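Caring for Exterior Window Sills and Frames

Household Tips from the Lultesus Home Maintenance Office
Updated Dec 13, 2024

Window sills take more weather than almost any other part of a house. Rain collects on them, sun bakes them, and dirt holds moisture against the paint. A short inspection twice a year, in May and again before the first frost, will catch most problems while they can still be repaired with hand tools.

Inspecting the sill

Press the tip of a screwdriver gently into the wood along the front edge and at both ends, where the sill meets the side trim. Sound wood resists. Wood that gives way or feels spongy has begun to decay and should be repaired before any painting is done. Check the underside as well. Most sills have a shallow groove there, called a drip groove, which keeps water from running back to the wall. Clear it of old paint and caulk with a narrow scraper.

Homes in the Uvstead area built with the older Aitken pattern of window have a sill only slightly wider than the siding is thick. Owners of these homes should look for staining on the wall directly below the window.

Cleaning before repair

Wash the sill and frame with warm water and a small amount of dish soap. Rinse with a sponge – a pressure washer can force water behind the trim. Allow at least two dry days before sanding or filling.

Homes built before 1978 may have lead paint. Test the surface before sanding or scraping, and follow local rules if lead is found.

Filling small areas of decay

Remove all soft wood with a chisel. Brush liquid wood hardener into the cavity and let it cure for the time stated on the can. Mix two-part filler in small amounts, as it sets quickly in warm weather. Press it in firmly, leave it slightly proud of the surface, and sand it level once hard. Decay that reaches more than a third of the way through the sill calls for replacement.

Keeping supplies in order

Store fillers, scrapers and caulk together in a closed toolbox, and keep soft wipes or tissues within reach for fresh drips.

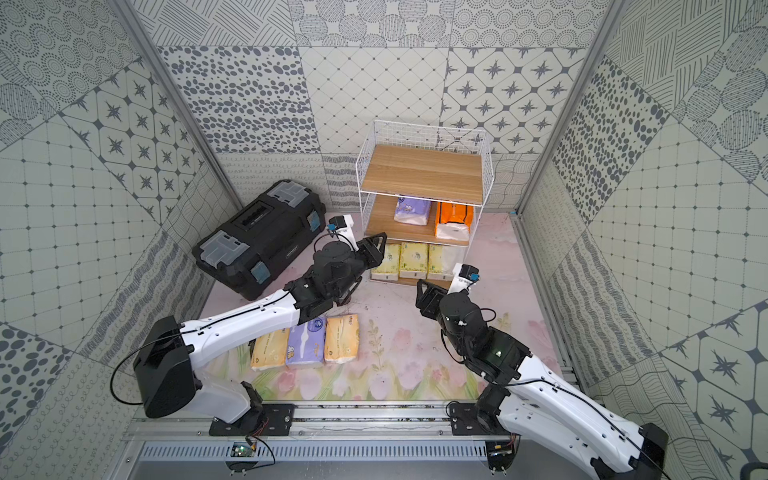
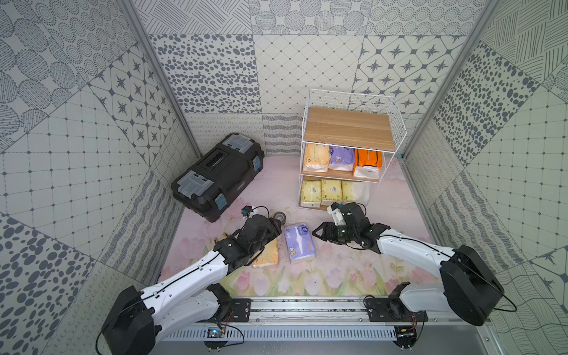

Sealing the joints

Cut out cracked caulk completely before applying new material. New caulk laid over old seldom holds for more than a season. Use a paintable exterior grade and run a single bead where the frame meets the siding. Do not seal the weep holes at the bottom of a storm window. They are there to let water out.

Caulk should not be applied when the temperature is below 40 degrees unless the label allows it.

Priming and painting

Prime all bare wood and filler, including the end grain. Apply two coats of exterior paint and carry the paint a very small distance onto the glass to seal the edge of the putty. Open and close each window several times on the day of painting so that the sash does not stick.

A full set of supplies for a house with ten windows costs about $290 at current prices. Replacement of one sill by the Joris workshop is billed at $198, not including paint.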